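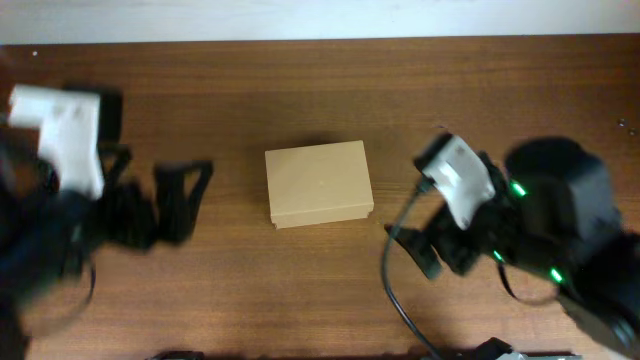 Two-arm station with a closed cardboard box, one of the test items in the gripper comparison.

Call for participants: gripper comparison, Tinholm lab

Grendska is looking for people to operate a pair of robot arms by remote control while we compare two sets of gripper fingers, the current Windar set and a longer one we cut ourselves. The work is picking up, turning and opening small cartons, over and over, and telling us which fingers you would want to keep using.

You do not need robotics experience. You do need steady hands, normal or corrected vision, and patience with repeated tasks. People who have packed orders or worked a sewing machine tend to pick it up fast.

Each participant comes in for 2 sessions. A session is 47 minutes at the controls plus a short questionnaire — please answer it before you leave the building. We have 9 places left. The goal for the whole study is 3000 recorded grasps, split evenly between the finger sets.

Sessions are paid, and parking is free behind the building. Anyone who took part in the November camera trial may apply again.

Apply through the form on the Grendska site by Jan 29, 2026. Mention any wrist or shoulder injury so we can adjust the controller height.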